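We use cookies to remember your reading settings and to count visits. Accept all | Manage choices

The Table at Dostby

A short story
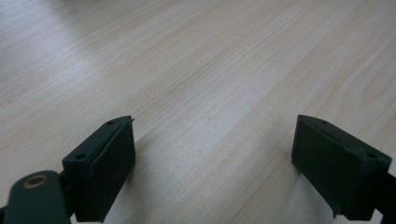
1. The letter

Unnur Ragnarsson got the letter in January, at the end of a week of rain. It came from a solicitor's office called Bergmann and it said that her aunt's house in Dostby had been sold, and that the buyers wanted it empty by the end of the month. There was a list of the contents on the second page. Somebody had typed it with care. Beds, two. Wardrobe. Kitchen table, pale wood, with drawer. Clock, not working.

She read it standing up in the hall with her coat still on. Then she rang her brother in Dradunlow.

"I thought it would take them years to sell that place," he said.

"Well, it didn't."

"Do you want any of it?"

She said she would like the table. He said nothing for a moment, and she could hear a radio going in the room behind him.

"I was going to say the table," he said.

They left it there. He had to be at work early and she had not eaten yet. Before they hung up he asked whether she still had a key, and she said she had never had one. It used to be kept in the shed, in a tin.

2. The drive

She borrowed a van from the bakery where she did the books. It had Ralano painted down both sides and it smelled of bread and diesel. The heater worked on her feet and nowhere else. She left at 6 in the morning to be ahead of the lorries and stopped once, for tea and a bacon roll, at a place where the woman behind the counter asked if she was delivering.

"Collecting," said Unnur.

The road to Dostby followed the river for a long way and then climbed. She had not driven it before. As a child she had always been in the back, behind her father, looking at the side of his neck. She knew the bends by how they felt and not by the signs, and twice she slowed down for a turning that came later than she expected.

The house was number 816, although there were only a few houses on the road. Her aunt used to say the council had counted the sheep. The gate had been taken off and was leaning on the wall. The tin was in the shed, on the shelf where it had always been, and the key was in it.

Inside it was colder than the garden. The electricity was off. She went through the rooms with a torch first and then opened the curtains, which was easier. Most things were smaller than she had thought. The clock on the landing had stopped at ten to five and she wound it to see what would happen, but nothing did.

The table was in the kitchen under the window. She pulled out one of the chairs and sat down at the end that had been hers.

Her aunt had taught her to play patience there, and to gut a fish, and to write a letter of complaint. The fish had been done on newspaper. The letters had been done on a blotter. Nothing hot or wet was allowed to touch the wood, and in all those summers only one mark had been made on it, by her brother, with a compass point. He had scratched the first letter of his name on the underside, by the leg, where he thought it would not be found. Their aunt had found it the same evening. She had not been angry. She had handed the compass to Unnur and told her to get under there and do hers as well, so that there would be no argument later.

Unnur had been five. She had made the U the wrong way up and had to be told that it was a different letter that way, and then she had made it again beside the first.

She got down on the kitchen floor with the torch and looked. They were all still there.

3. The brother

He arrived just after eleven, in a car with a roof rack. She heard it come up the lane and knew from the way it stopped that it was him. He had brought rope and two blankets.

"You said you'd think about it," said Unnur.

"I did think about it."

"You've brought rope."

"I brought it in case." He looked out of the window at the van. "You've brought a bakery."

She made tea on a camping stove on the back step, with water she had carried from home in a bottle. They drank it in the doorway. He had lost weight and his hair was cut very short. He told her about the flat, which was fine, and about the job, which was not. He had been on his own since the summer. She had known that, but she had heard it from a cousin and not from him.

"What do you eat off?" she asked.

"My knees, mostly."

She had a table at home. It was a round one that had come with the house and she did not like it, but four people could sit at it and often did.

"It won't go on that roof rack," she said. "You'd lose it on the first hill."

"I could take the legs off."

"They don't come off. He glued them." She meant their grandfather, who had glued most things.

They measured the van door with the rope. Then they wrapped the table in both blankets and carried it out on its side, down the step and over the place where the gate had been. It was heavier at his end because of the drawer, and halfway along the path they put it down and took the drawer out. There was string in it, a packet of candles, and more than 2 pounds in old coins. He put the coins in his pocket and then gave them to her.

It was past one when they had it tied in. She locked the house and, out of habit, put the key back in the tin. Then she remembered and went back for it, and put it in an envelope for the solicitor.

"So which way are you going?" he asked. He was standing by his car with the door open.

"Dradunlow," said Unnur. "You go in front. I don't know your road."

He drove slowly so that she could keep up, and put his indicator on long before every turning. At the top of the hill it began to rain again. She could hear the drawer moving about in the back, and the candles rolling in it - first one way and then the other, all the way down to the river.

Recent stories
The Ferry Timetable
My Mother's Good Scissors
Six Jars of Plum
A Room Over the Chemist

Contact the editor | Submissions | All stories copyright their authors | Back to top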